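Monitor mix notes, Millero wedding set

We moved the band to in-ear monitors in May. The rack holds 2 transmitters and a splitter, so the house desk gets an untouched feed. 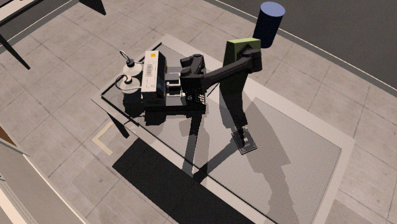
Channel order

Vocals first, then keys, bass and drums. Cosmin Pascu wants the click on its own channel, panned left. I set the high-pass on both vocals at 54 Hz and left the sax flat.

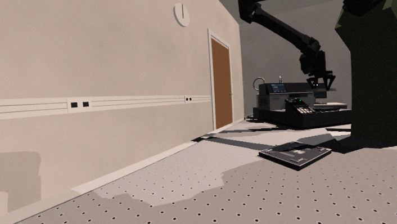

The click stays out of the house feed. For the first dance we drop it and follow the drummer. Spare batteries go in the cable case.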